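Mwende Kashindye
@mkashindye
14/05/2024

Equipment plan for the second manipulation bench is due to purchasing this week. Posting the reasoning as a thread, mostly so Dennis Mushi and I stop repeating it in email. 1/14

Scope: one arm, one parallel gripper, one wrist camera, one fixed camera, table, mounts, spares. Task family is kitchen appliances and dishes. No mobile base. If you want a mobile base, that is a different budget line and a different argument. 2/14

Arm first. We had quotes from Pevard and Drosley. Pevard is cheaper up front. Drosley includes the controller and a service visit. Once you add the controller to the Pevard quote the gap is small enough that lead time decides it. 3/14

Lead time: Drosley 10 weeks from PO. Pevard would only say "before December." I can't schedule against that. 4/14

Gripper. Long tapered fingers, black, closing to a narrow tip. Good for handles and lids, less good for anything heavy and round. Wrist view from the current bench: 5/14

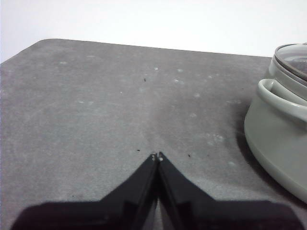

Wrist camera, fingers nearly closed, pot at right.

Note how much of the lower part of that view is gripper body. When you compare wrist mounts, ask the vendor for a sample image with the fingers fitted. A field-of-view number on a datasheet doesn't tell you what the gripper will block. 6/14

Fingers are consumables. Budget them that way. I put 2 spare pairs per bench on the first order and a reorder line after that. Satish Sastry asked for pads to be listed separately so they can be bought without reopening the quote. Done. 7/14

Table surface. Dark gray, matte. It keeps glare down for both cameras. It also shows every speck and crumb, so add a lint roller and a hand vacuum to the supplies line. Total cost trivial, but if it isn't on the list it comes out of somebody's pocket. 8/14

Fixed camera: the Kaddale unit, same as bench one. Not the best sensor we looked at. We already have the mount drawings and the calibration target, and I'd like the two benches to produce comparable images. 9/14
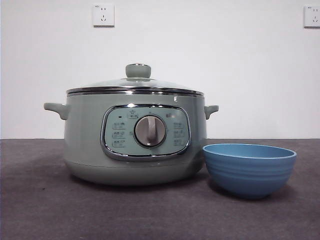

Props get their own line this time. Last year they went under "misc" and finance sent it back twice. Appliances, bowls, lids, replacements for breakage. Itemized, 1326 for the year, and that includes duplicates of every appliance we expect to use as a fixed task. 10/14

Buy the duplicates on the same order. Models get revised, and a dial or button layout that changes mid-project means relabeling. Kimutai Chege is checking which ones are still sold in the same color. 11/14

Power. Draw the outlet positions before you draw the bench. Arm controller, workstation and a heating appliance should not share a strip. Check plug type as well if any of the appliances are imported. I've left room for an electrician's visit, half a day. 12/14

Left out on purpose: second arm, force-torque sensor, tool changer. Kinyua offered a bundle with all three. The discount is decent, but we don't have a task in the current plan that needs any of them. Will revisit when the task list changes. 13/14

Open items: shipping insurance on the arm, and whether the service visit can be moved to after commissioning. Imani Lukumay has the spreadsheet if you're in the lab and want the line items. Comments by Thursday please, the PO request goes in after that. 14/14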